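Notes on storing and measuring liquid medicines for small children at home. Thirteen posts. General information only; the leaflet in the box and your pharmacist take priority over anything I write.

1/13
Read the strength on the label before anything else. Liquid paracetamol is commonly sold in the UK as 120 mg in 5 ml and as 250 mg in 5 ml. The volume that is right for one is wrong for the other.

2/13
Kitchen teaspoons are not measures. They vary in capacity, and a heaped or level liquid surface is hard to judge. Use the oral syringe or the spoon supplied with that bottle.

3/13
Oral syringe: read at the edge of the plunger that touches the liquid, at eye level. If there is an air bubble, push the liquid back into the bottle and draw up again. A large bubble means a short dose.

4/13
Suspensions settle. Shake as the label tells you, every time, including the second dose of the same night.

5/13
Give the dose slowly into the inside of the cheek, child upright. Aiming at the back of the throat can cause gagging.

6/13
If a dose is vomited, don't repeat it by guesswork. The interval since it was given matters and so does the medicine. Ring the pharmacy or 111.

7/13
Write down name, strength, volume and time. I keep a paper sheet on the fridge and a copy in Grida. The paper one gets used more. Two adults sharing the nights is the usual route to a double dose.

8/13
Made-up antibiotics have a short life. Many need the fridge, some do not. The pharmacy label gives the discard date. Mine from December had the date under the flap of the label and I missed it at first.

9/13
Fridge storage means the middle shelf. The door warms up each time it is opened, and the back wall can freeze a small bottle. 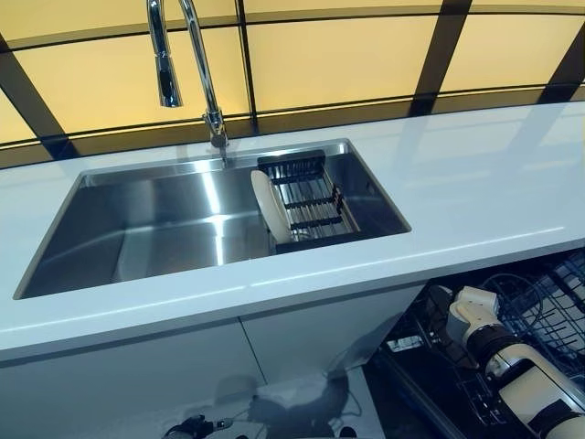
10/13
Washing the syringe: pull the plunger right out, wash both parts in warm soapy water, rinse, leave apart to air dry. Sugar residue makes the plunger stick and you lose fine control at small volumes. Replace it when the markings fade.

11/13
Don't pour leftovers down the drain. Take the bottle, with whatever is in it, to a pharmacy. The Cedard branch near me takes them at the counter during opening hours.

12/13
Child-resistant caps slow a child down and no more. Height and a lock are better. We use a Nikberg cabinet with a key, fixed above adult shoulder level.

13/13
Check "sugar free" versions too if your child is on several liquids. Some sweeteners loosen the bowels in quantity. Next thread will cover inhaler spacers and how to clean them.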